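Projects > Gemel > Updates for Heike

Hi Heike, you asked for the money side this time, so I'll start there and get to the fun part after. We've spent $3,219 of this round, nearly all of it on the second pair of hand-held grippers and the marker cubes that go on top. Fergus talked the supplier into holding last year's price on the cubes, bless him, and I only had to sign one form!

The big question is still the arm. Yeoman came back with a quote and a 13-week lead time, and Malcolm thinks we should order in July and just live with the wait. I'm leaning his way. The recording work doesn't need the arm yet (that's the beauty of doing it by hand), but whoever trains on the data will want one sitting there ready, and I'd hate to have Kirsty twiddling her thumbs in the fall.

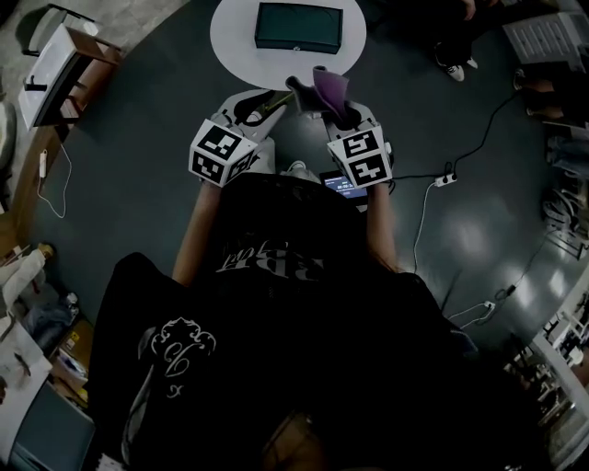
What I'd like to ask for in the meantime is small stuff. Power is the annoying one — I've put down $275 for longer leads, floor cable covers and a proper charging shelf. Spare fingers too, as we've already gone through 3 sets on the cloth tasks and they aren't something I can pick up in town. Hayley has the part numbers and she'll send them over with the receipts.

One thing I got wrong: I budgeted nothing for storage. The files are bigger than I guessed back in the proposal, so I may need to shift a little from travel. Would that be okay with you, or does it have to go through Hurnden first?

Recent updates
Gemel: gripper order and delivery
Notes from the Galtthorpe visit
Yeoman quote, first look
Budget template for equipment requests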